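Section 4. Clearing and resetting a shared desk
Brolden desk guide, rev. Sep 3, 2023. Queries to Duyên Cù.

Do this at the end of every booking. Takes 11 minutes if you dont stop to read things.

1. Drinks first. Caps on tight, bottles upright, cups to the kitchen.

2. Books next. Sort by width, widest at the bottom. Max height of a stack 300 mm.

3. Spines facing the chair. Anything with a loose cover goes on top.

4. Small boxes and packets: back of the desk, against the partition. Not on the books.

CAUTION: never leave an open drink between two stacks. One knock and both are gone.

Typical desk before step 1. Bottle in the middle with its cap on, books to either side, a cup over to the right. 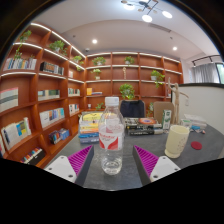

Where do I put books that aren't mine?
On the Mimgate trolley by the lift, bottom shelf. Leave any slips inside them.

5. Wipe down. Damp cloth, then dry cloth. Front edge too, it gets missed.

6. Put back only what is on the Wenditz card for that desk. Ornaments and figures stay if they're on the card, otherwise the trolley.

NOTE: dark tops show smears. Second dry wipe if needed, no polish.

7. Chair in, lamp off, card face up.

Lost card: ask at the front desk for form 94. Spare cards are kept in the top drawer, 2 per desk. Please sign for them, we keep runing out.

Next: Section 5, Lockers and keys.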